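**Progress report on the lighting replacement, Greltatwood site — second period**

Prepared for the Orellana efficiency fund

Dear colleagues,

With this report we inform you about the work done since our first letter, and about the money, the delays and the plan until February. We try to keep the same order as in your template, but we joined points 3 and 5, since they speak about the same fixtures.

## 1. State of the work

The grant covers the replacement of old fluorescent fixtures with LED panels and LED high bays in the Greltatwood building. In total 167 fixtures are in the agreement. At the close of this period, 79 of them are installed, connected and signed by the electrician. The offices on the ground floor are complete. The long corridor is complete, except the emergency fixtures, which have a separate supplier. The packing hall has started and is going slower than we wrote in the first report.

The reason for the slow speed in the hall is the ceiling. According to the old drawings, all high bays hang from one steel rail, and in reality the rail stops before the loading doors. After that point the old fixtures were fixed to the concrete with anchors of different sizes. The installer must now drill new holes for each fixture and wait for the lifting platform, which is shared with the maintenance of the roof doors. We did not foresee this, and we should have checked it before we signed the schedule.

The work in the hall is done after 6 p.m., when the packing lines are stopped. We asked the shift leaders if an earlier start is possible, and they offered 4:30 p.m. for the side near the offices. The installer accepted it.

## 2. Choice of the product

In the first report we said that two suppliers were in comparison, Drostach and Zerasthorpe. We have now decided for the Drostach panels in the offices and the corridor, and for Zerasthorpe high bays in the hall. Some of you asked why we do not take everything from one supplier, so we explain it shortly.

For the offices the most important matter was glare on the computer screens. We hung one panel of each supplier in the same meeting room for two weeks and asked the people who work there to write their opinion. The Drostach panel has a diffuser with a softer edge, and most people preferred it. Some people did not see any difference. The color of the light is 4,000 K in both, which is a little cooler than the old tubes, and in the first days there were complaints that the room feels like a dentist's office. After that the complaints became fewer, but they did not go to zero.

For the hall the situation is different. There the fixtures hang high, there is dust from the cardboard, and the driver must be possible to change without taking down the complete fixture. Only the Zerasthorpe model allowed this with the tools that our maintenance team already has. Its price per piece is higher. We believe that the cost of renting a platform for every small repair would be higher still, but this is our estimate and we cannot prove it before the fixtures are in use for a longer time.

## 3. Controls and dimming (also point 5 of the template)

The dimming part is the most difficult part of the project, and we prefer to write this openly. The presence sensors in the corridor work as planned. The light goes down to a low level when the corridor is not in use and comes back without a noticeable delay. The daylight sensors in the offices on the south side do not work well yet. When a cloud passes, the light goes up and then down again, several times in a few minutes, and people find it very disturbing.

The supplier of the controls sent us a new setting with a slower reaction. We loaded it in two rooms first. In one of them the problem is gone. In the other it is smaller, but it is still there in the morning, probably because the sensor looks directly at a white wall. We will move this sensor closer to the window and write the result in the next report.

Until this is solved, we have switched off the daylight function in the remaining south offices and left them on a fixed level. This means that the saving in those rooms is lower than we promised for the moment. The saving against the old tubes themselves is not affected.
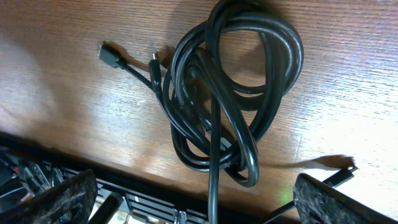 Drostach support wrote back that the flicker in the remaining room could also come from two sensors answering on the same group address, and asked us to send the export of the group table before anything is moved on the ceiling. They added that a fixed level is fine as a temporary solution and does no harm to the drivers.

We sent the export and we wait for the answer. If they find a double address, the sensor stays where it is, and we save one visit of the electrician.

## 4. Electricity consumption

The sub-meter for the lighting of the ground floor was installed before the first fixture was changed, so we have a fair comparison for this part. The consumption of the ground floor lighting is now roughly half of what it was in the same weeks before the change. Please read this number with care. The old period included some overtime evenings, and the new one had fewer of them.

For the hall there is no separate meter. The lighting is on the same board as the ventilation, and to separate them would need a shutdown of the complete board. We propose to measure the current of the lighting circuits with a clamp meter, once with all the old fixtures that remain and once when the hall is complete. It is less exact than a meter. If the fund requires a permanent meter, please tell us before the winter stop, when the board will be off anyway.

## 5. Budget

The cost of the fixtures is inside the approved amount. The cost of the labor is above it, due to the drilling in the hall and the evening work. We do not ask for additional money. We propose to cover the difference from two lines:

- the line for repainting the corridor ceiling, which was not needed, as the new panels have the same size as the old openings
- a part of the line for unforeseen costs

The transport line is not used yet, because both suppliers delivered at their own cost. We would like to keep it for the return of the old tubes. They contain mercury and must go to a licensed recycler. They are now stored in closed boxes in the dry storage next to the workshop, and the recycler will collect them in one trip when the hall is finished. All invoices of this period are in the annex, in order of payment.

## 6. Delays and risks

We are 4 weeks behind the schedule. We think that two of them can be recovered with the earlier start in the hall. The other two probably not.

The second risk is the delivery of the emergency fixtures. The supplier has moved the date one time already. The old emergency fixtures stay in place and are tested every month, so there is no safety problem — only the corridor cannot be closed as a finished part in your system.

The third point is small. The wall switches in the offices were ordered in white, and a part of the delivery came in a cream color. We have asked for an exchange and we installed the cream ones in the storage rooms in the meantime.

## 7. Plan until February

1. Finish the high bays between the offices and the end of the steel rail.
2. Drill and mount the fixtures near the loading doors.
3. Solve the daylight sensor question and switch the function on again in all south offices.
4. Install the emergency fixtures, if they arrive on the new date.
5. Measure the light level on the packing tables and in the corridor, at the same points as before the project.
6. Train the maintenance team on changing the drivers and on the basic settings of the controls.

For the training we need only half a day, but we would like to do it when the complete hall is running, so it can move to the first days after February. We ask for your agreement on this.

## 8. Decisions we need from the fund

We kindly ask for an answer on the following points: the move between the budget lines in section 5, the method of measuring in the hall in section 4, and the possible later date of the training. The first one is the most urgent — the next invoice of the installer is due at the end of the coming month and we cannot book it before we know the line.

The next report will contain the light level measurements and the final list of fixtures with their serial numbers.

With kind regards,

Facility office, Greltatwood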